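Keeping Family Papers and Certificates at Home
November 26, 2025
By Mali Morgan

Birth records, diplomas, school reports and letters are often the only evidence a family holds of where a relative lived and studied. The Kneath Record Office receives many such papers from households each year, and much of the damage its staff see comes from ordinary storage. The following advice is intended for anyone who keeps a grandparent's or great-grandparent's papers at home.

Choose a closet or cabinet on an inside wall. Attics, basements and garages should be avoided, as should any shelf above a radiator. Boxes should stand at least 2 inches off the floor.

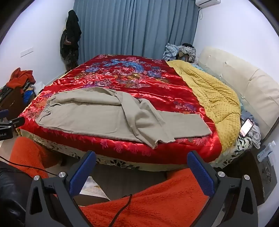 Remove paper clips, rubber bands and pins before papers are put away. A rusted staple should be eased open from the back with a thin, dull blade and never pulled. Adhesive tape should be left in place, even when it has yellowed, as the ink beneath it may lift.

Letters are best unfolded and stored flat in acid-free folders, with no more than 30 sheets in each. A diploma that has been rolled for many years should not be forced open. Leave it loosely covered in the room where it will be kept and seek advice if it remains stiff.

Write names and dates in soft pencil on the folder, not on the document. Where a person used more than one surname, or a town has since changed its name, record both forms. The papers of Borislav Papadopoulos, a schoolmaster, reached the office in September under three spellings, and 573 items had to be compared before they could be listed together.

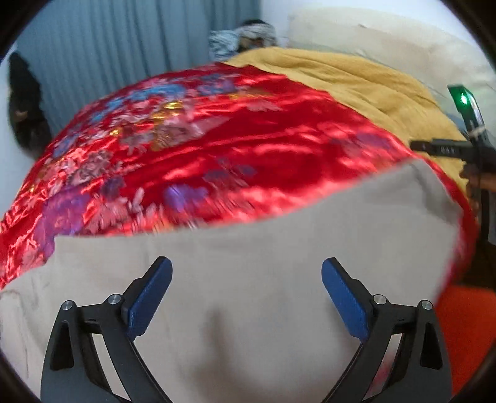 Photographs should be kept apart from newspaper clippings, which stain whatever they touch. Clippings may be photocopied onto acid-free paper and the copy filed with the related letters.

Hands should be clean and dry. Cotton gloves are not recommended for paper, as they catch on torn edges.

Households wishing to deposit papers may write to Prys Gronow, Collections, at the Kneath Record Office. Original folders and envelopes should be sent with their contents.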